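The Last Delivery to Pētersons

Povilas Hunt had driven the Sudness road for so long that he steered by the dips. There was one before the dairy, two after the church, and a deep one by the Plevex sign that had split a tire every winter since the company put the sign up.

In February the mail van's heater quit. He reported it and was told to wear a coat. He was already wearing one.

Pētersons was the last stop. It had been a hardware store, then a hardware store that sold bread, and now mostly bread. Old Mrs. Pētersons still kept the nail bins behind the counter. She was 92 and did the accounts herself in a green book.

"You're late," she said when he came in.

"The bridge was iced."

"It was iced yesterday."

He put the parcels on the counter and she signed for them one at a time. The last one was a flat envelope from Ukidier, the firm that had bought the building next door and the one next to that. She held it up to the window, then set it down without opening it.

"They offered my son 3,000 to get me to sell," she said. "To him, you understand. For his trouble."

"What did he say?"

"He asked me what I thought he should say."

Povilas didn't know what to do with that. He had met the son once, at a funeral, a tall man who held his hat in both hands the whole time. He picked up a roll of twine from the counter and put it back.

"Sit down," she said. "I have soup."

He had never sat down at Pētersons. The schedule gave him 4 minutes a stop, and there was a box in the van that kept track of when the wheels weren't moving. He thought about the box. Then he pulled out the stool and sat.

The soup was barley and very salty. She ate hers standing, the way she did everything, and told him about the flood, when the water came up to the third shelf and her husband sold wet rope at half price for a year. People bought it out of kindness. Some of them still had it.

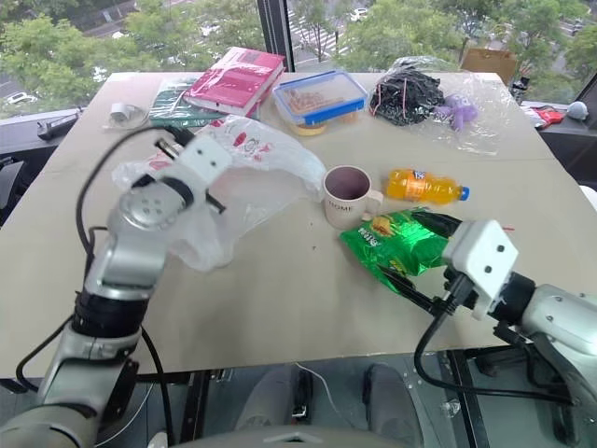

When the bowls were empty she took the Ukidier envelope and slit it with a bread knife. There was one page inside. She read it slowly, moving her lips, and handed it across to him.

It was the same offer, made out to her this time, with the sum left blank.

"What would you write?" she asked.

"I don't know what it's worth."

"Neither do they. That's why they left it for me."

She got a pencil out of the green book, wrote something on the page and folded it before he could see. She put it in a fresh envelope and licked the flap. He told her the postage. She counted it out in coins from the register, then wrote that down in the book too.

It was past four when he got back to the van, and the windshield had frozen over on the inside. He scraped a hole big enough to see through. The envelope sat on the seat beside him all the way to the depot, and at the Plevex sign he slowed down for the dip.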